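Plastic bags, the tissue box and the big table

Posted 6th November

I have been sorting out the plastic bags this week, and the big light-wood table is the best place to do it.
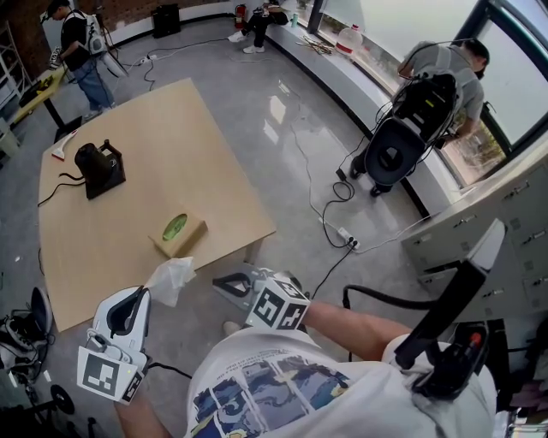
Where the bags come from

Most are from the shops in Lasville. A few come from the Osman bakery in Lustthorpe, which still wraps everything twice. I stopped taking new ones in August, but the drawer was already full by then. It would not close without a shove.

How I sort them

Crumpled bags go on the table one at a time. I hold each one up by the top and let it hang, then look for holes against the window. The thin see-through ones are the hardest to judge. Anything with a split goes in the recycling bag for the store drop-off. The good ones get pressed flat, folded in thirds the long way and rolled up from the bottom.

I did more than 104 before I quit for the day. My folding got worse toward the end and I had to redo 7 of them.

Where they go

An empty tissue box holds rolled bags well, and you pull them out through the opening on top. The cardboard kind is fine. I tried a Fleder bag holder last year that screws to the wall, and the bags kept jamming in the bottom of it. It is in the garage now.

The filing cabinet gets one drawer for the large bags. They don't need rolling, just flattening. I still have to do the ones under the sink, and the paper bags are a separate job that I will get to after the holidays.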